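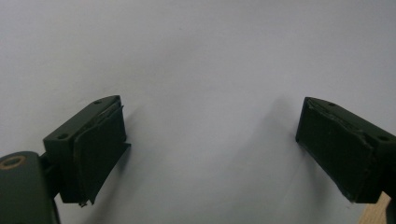
## Tallitz Milow two-part benchtop coating, satin white

**Kit contents:** base tin, hardener bottle, bonding primer, foam roller and two sleeves, mixing stick, abrasive pads, instruction sheet.
**Applied to:** old laminate workbench in a garage, one chipboard shelf, one offcut kept as a test piece.
**Price paid:** $200, plus freight.

The Milow kit is sold for recoating kitchen and laundry benches without pulling them out. I bought it for a workbench whose laminate had yellowed and picked up a lot of solvent marks. The bench was otherwise flat and solid, and a replacement top had been quoted at $1,582 fitted.

### Preparation

The instructions ask for a degrease, a scuff with the supplied pads, a second degrease and one coat of primer. The pads clog quickly on old laminate. I finished the job with 240 grit on a cork block and got a more even key. Silicone sealant along a splashback has to come off completely, and the sheet gives this only one line. Thanakorn Paisan did his laundry bench with the same kit in February and had fisheyes along the whole back edge where he'd left a smear of old sealant behind.

The primer is thin and levels well. Its odour is moderate. I left it overnight, longer than the sheet requires.

### Mixing and pot life

Base and hardener are supplied pre-measured, which is fine if the whole lot goes on in one session. Two coats are needed, so in practice the kit has to be split. No graduated cup is included and the ratio is printed only on the hardener bottle, in grey type on a grey label. I used kitchen scales, then found that the printed ratio is by volume. Buy a measuring cup.

The sheet claims a working time of two hours. In a garage in winter that was conservative. Leszek Wróbel, who coats shop counters for a living, tells me to expect much less in a hot shed and to mix half batches after spring.

### Application

The supplied foam roller is poor. The first sleeve shed at one end and left fine bubbles that did not all settle. A mohair sleeve from Bereck on the same handle gave a much flatter second coat. Edges are best cut in first with a small brush and rolled out while wet.

Coverage matched the tin. Opacity after the first coat was patchy over the darker stains, and after the second it was complete. The white is slightly cool under LED tubes and more neutral in daylight. Sheen is a true satin, lower than the Abbasi equivalent I used on a previous bench.

### Wear

I rated the test piece after full cure.

| Test | Result |
|---|---|
| Methylated spirits, wiped | No change |
| Coffee, left overnight | Faint ring, removed with cream cleanser |
| Brake cleaner, wiped | Slight softening, recovered |
| Permanent marker | Ghost remains |
| Dragged steel square | Visible scratch, primer not exposed |
| Hot mug | No mark |

I did not test hot pans. The sheet says to use a trivet and I would take that at face value.

The chipboard shelf was less successful. Raw edges drank the primer and stayed furry after two coats. Fill and sand them beforehand, or fit edging.

### Rating

Four out of 6 on my usual scale. The coating itself would earn a five; the roller and the labelling cost it a mark. Tallitz sells the base and hardener separately, and I'd order those with a decent sleeve next time.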